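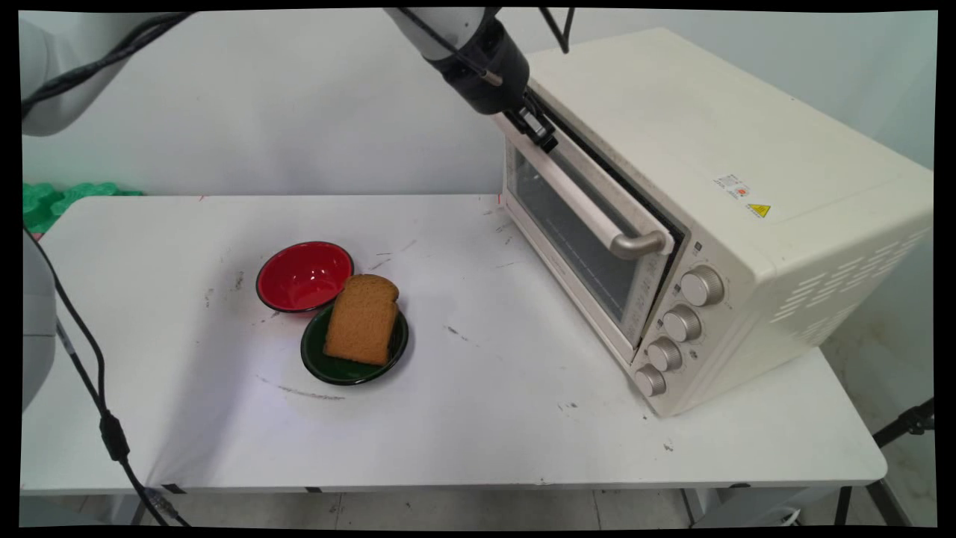 Last changed: November, by H. Overgaard (items 6 and 11 reworded, item 14 given up on)

Lakent House - Shared Kitchen Walk-Through, Second Floor

Done by whoever drew the short straw, countersigned by Halldóra Overgaard. Mark each line OK, FIX or SEE COMMENT. "Fine I guess" is not a mark. The finished sheet goes in the blue folder in room 223.

ELECTRICAL AND HEAT

1. Countertop oven: crumb tray pulled out and emptied.
FIX. The tray came out with a noise like gravel. Emptied it, washed it, put it back. Someone has been toasting things with seeds.

2. Countertop oven: door closes fully, glass not cracked, handle tight.
OK.

3. Countertop oven: nothing stored on top.
OK today. Last time it was a phone book, and I would like to know where anyone got a phone book.

4. Clear space behind and beside every heating appliance.
SEE COMMENT. The paper towel holder has crept up on the kettle again. Moved it back to the far side of the sink. It will return.

5. Cords free of nicks, and not run through the sink area.
OK, except the hand mixer, which has tape on its cord. Tape is not a repair. Tagged and taken to the office. Grímur Kirkegaard may collect it when he brings a new cord or a new mixer.

6. No extension cords feeding anything that makes heat.
FIX. One found behind the microwave, feeding the microwave. Removed. The wall outlet was right there the whole time, behind the cereal.

7. Test button on the outlets near the sink trips and resets.
OK on both. The left one wants a firm thumb.

FIRE

8. Extinguisher on its bracket, needle in the green, pin in place, tag current.
OK. Please stop hanging the oven mitts on it.

9. Smoke alarm answers the test button.
OK, and my apologies to the people at Birnmont downstairs, who were on a call.

10. Fire blanket in its pouch, tabs hanging down.
SEE COMMENT. In its pouch, tabs tucked in neatly. I can see why a tidy person would do that. They have to hang out so you can grab them with the pan already burning. Pulled them back down and wrote PULL on the pouch.

FOOD AND COLD STORAGE

11. Fridge at 40 degrees or below. Read the thermometer on the shelf, not the dial on the wall of the fridge, which measures hope.
OK.

12. Everything in the fridge labeled with a name and a month.
FIX. Up to 20 unlabeled containers, depending on whether you think a jar inside a bag is one thing or two. Gave notice by email. Gunnlaugur Skov replied that his were "obviously" his. They're going out with the others.

13. Raw meat on the bottom shelf only.
OK. There was none, unless something in item 12 used to be meat.

14. Dish sponge replaced this month.
See the top of this page. I have put new sponges under the sink. I have put one next to the old one. The old one is still in use and I've stopped asking why.

15. Bread kept closed and checked for mold.
OK. Þórey Nørgaard wants it noted that the good rye is hers and that it goes down faster than she eats it. Noted. Not strictly a safety matter.

FLOORS, DOORS, SHARP THINGS

16. Floor dry, mat flat.
FIX. One corner of the mat curls. I put the Clesurow catalog on it overnight, and it came up flatter than it went down but still curly. New mat requested.

17. Knives in the block, not loose in the drawer.
FIX. Two loose, blades up. This is how I lost the tip of a glove and nearly the tip of what was in it.

18. Back door opens from the inside without a key, nothing parked in front of it.
OK at 8:15 in the morning. By lunch there was a bicycle. Marking it FIX. Edgars Mägi has been spoken to, and so has the bicycle.

19. First aid box stocked: bandages, burn gel, gloves, tape.
SEE COMMENT. Six bandages left, all of them the tiny round kind. Burn gel present and in date. Tape missing, possibly last seen on the hand mixer (item 5).

STILL OPEN

New mat. New bandages, in sizes that fit people. Mixer cord. The Brøndum repair person is coming to look at the dishwasher latch, so please empty the dishwasher first. Clean cups go on the shelf above it, handles to the right.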